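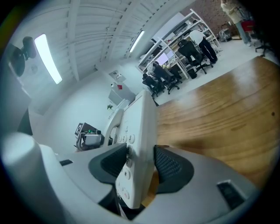 Support ticket: cordless phone not charging reliably, keypad sticking
Product: Torvik cordless handset with cradle
Opened: July 29, 2025
Status: closed by customer

First message

Hello! I'm hoping you can help with our office phone, a white Torvik cordless that lives on the big wooden table. We've had it since June and it was lovely to begin with, but now it dies in the middle of calls. I put it back in the cradle every evening, it gives its little beep, and then in the morning I get the low battery warning before I've even finished my tea.

The other thing (sorry, two in one ticket, I wasn't sure if you'd want them separate) is that the 3 sticks. Press it once and you get it twice, or you get nothing at all. Our delivery people at Provetti have a 3 in their number so I've rung a lot of strangers this month.

Things I've already tried:
Turned it off and on again.
Plugged the cradle into a different socket.
Took the battery out and put it back in.
Swore at it a bit.

Reply from Torvik support

Thank you for getting in touch. Please wipe the charging contacts on the handset and in the cradle with a dry cloth, seat the handset firmly, and leave it for 15 hours without lifting it. For the sticking key, remove the battery first, then clean around the edge of the key with a cotton bud that is barely damp. Please also tell us whether the cradle is plugged in through an extension lead.

My update, next morning

Right, I've done all of that. The contacts in the cradle were filthy - a sort of grey film that came off on the cloth - and the ones on the handset weren't much better. I left it the full 15 hours and put a note on it so that people would use their mobiles. It said fully charged when I picked it up, and I got 21 minutes out of it before the warning. Better than it was, but not what I'd call fixed!

And yes, the cradle was on an extension lead, shared with the label printer. I've moved it to the wall.

The 3 is much improved. I went round it with the cotton bud and a fair bit of muck came out, so I did the # as well while I was there, and then of course I had to do all the others. It's a fiddly job with round keys, the bud just wants to skate off round the edge.

Reply from Torvik support

Thank you for the detailed notes. If the display shows full but talk time is short, the battery is likely to be worn. Please try a replacement of the same type. Mixing old and new cells will give the same fault, so change both together.

My update, a few days on

New batteries came from Trollance, a pack of 2, so no temptation to mix them. I charged them overnight on the wall socket and then rang Zirkisard about an invoice, which is as good a test as any because they keep you on hold for ages. 30 minutes of that music and not a peep from the handset. It's been fine on every call I've made with it so far.

One small question that's left over. The handset wobbles a little in the cradle if you drop it in at an angle, and then it doesn't beep. Is that normal? I've got into the habit of giving it a push until I hear it, so it isn't stopping me using it, I'd just like to know if there's a foot or a clip missing.

Reply from Torvik support

There is no clip on this model. A slight movement is normal, and the beep confirms that the handset is seated.

My last update

Lovely, thank you. I've told everybody to wait for the beep. You can close this one, and I've thrown the note away.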